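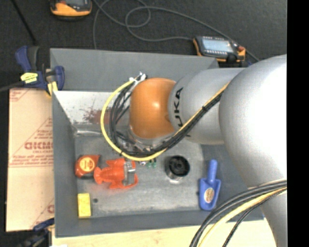 Odds and ends in the gray metal bin: tape measure, orange fish, blue trowel.

27 Oct 2021 — by Jabłońska
1 min read

Spent a happy hour on the bin, and I have grown rather fond of it, rust stains and all. The scuffed slope on the left still wants a proper scrub, and the floor is as dusty as ever — I'll bring rags and the stiff brush from home. Clamps stay on the left side, please, even if you only need one for a minute!

The orange fish is my favorite thing in there. Please keep it with the trowel when you put things away, as I went through nearly 16 drawers hunting for it last time. Still to do: label the Utwood box, and ask about a spare tape measure before December.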